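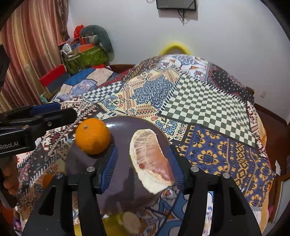 Quartier de pomelo épluché et mandarine entière. Photographie : Fondation Esfahani.

Le pomelo et la mandarine : que trouve-t-on sous la peau ?

Fiche documentaire à l'usage des enfants de 8 à 11 ans — décembre 2021

Le pomelo et la mandarine appartiennent à la même famille, celle des agrumes. Le citron et l'orange en font également partie.

L'écorce
La partie colorée de la peau s'appelle le zeste. De minuscules poches y renferment une huile très parfumée. Ce sont elles qui donnent à la peau de la mandarine son aspect piqueté.

La partie blanche
Sous le zeste se trouve une couche blanche et spongieuse, l'albédo. Elle est mince chez la mandarine et très épaisse chez le pomelo. Son goût est amer. Sur le quartier photographié, il en reste une bordure irrégulière.

Les quartiers
L'intérieur du fruit est divisé en quartiers, séparés par de fines membranes. Chaque quartier contient de petits sacs remplis de jus, que l'on nomme vésicules. Selon la variété, la chair du pomelo est jaune pâle, rose ou presque rouge.

À faire en classe ou à la maison
Matériel : une mandarine, une assiette, une loupe.
1. Se laver les mains, puis éplucher le fruit au-dessus de l'assiette.
2. Séparer les quartiers sans les percer.
3. Ouvrir délicatement la membrane de 3 quartiers et observer les vésicules à la loupe.
4. Dessiner un quartier et y inscrire les mots « membrane », « vésicule » et, le cas échéant, « pépin ».

Les élèves allergiques aux agrumes ne doivent pas manipuler les fruits.

Fiche no 5 de la collection Corholm, éditée par la Fondation Esfahani. Reproduction autorisée pour un usage scolaire.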